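About Skolgate

Skolgate sells small storage. Baskets, tubs, caddies, bins that hang over things, bins that fit inside other bins. If you have ever owned eleven clothespins and nowhere to put them, you are our customer, and we are pleased to meet you.

The business was started by Deividas Krūmiņa, who had a perfectly respectable job in freight at the time and a kitchen drawer that would no longer open. He bought a carton of drawer trays, used 2 and sold the rest to people at work. The drawer opens now. The job did not survive. Deividas still runs the company and still answers the phone in the mornings, usually before he has found his glasses, so please say your order number slowly.

We moved into the old Khattak building on Landbridge Road after outgrowing his garage, his mother's garage and a unit that flooded every August. We have 5 people on staff, a loading door that sticks, and about 4000 items on the shelves. The sign out front still says Khattak Upholstery. We have been meaning to change it. People come in asking about sofas and leave with a sink caddy, so there is no great hurry.

How we pick things

Everything we sell spends time on the white table at the back before it gets a page on the website. We stand it up, fill it with whatever is lying nearby, lift it by the handle and see how we feel. Then we leave it alone for a while, which sounds lazy and is in fact the useful part. A basket that looked charming on delivery can get on your nerves within a week. 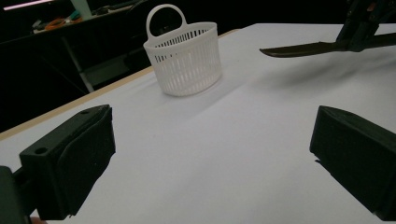

Handles cause most of the arguments. There is a camp here that likes one big loop you can grab without looking, and a camp that thinks a loop is mainly for catching your sleeve on. Deividas is in the first camp and signs the checks. Slots are less controversial. They let crumbs out and air in, and they let you see that the thing you are looking for is at the bottom.

We also care about whether a basket stands flat. You would be surprised how many don't. We once sent back an entire shipment because every tub in it rocked, and the supplier wrote to say that the rocking was a design feature. We kept the letter. It hangs by the coffee machine.

Our own range

Most of what we carry is made by other people. The Marus line is ours. It started as one plain bathroom basket and now runs to 74 pieces, including several that only exist because a customer wrote a very long email. The shower caddy with the extra hook is one of those. Thank you, and yes, we got the follow-up.

Visiting

The front room is open to the public and has been since March 2024. Parking is behind the building, next to the dumpster. If the door seems locked, lift it slightly and push. Returns are taken at the counter, and we won't ask for the original box, having met people.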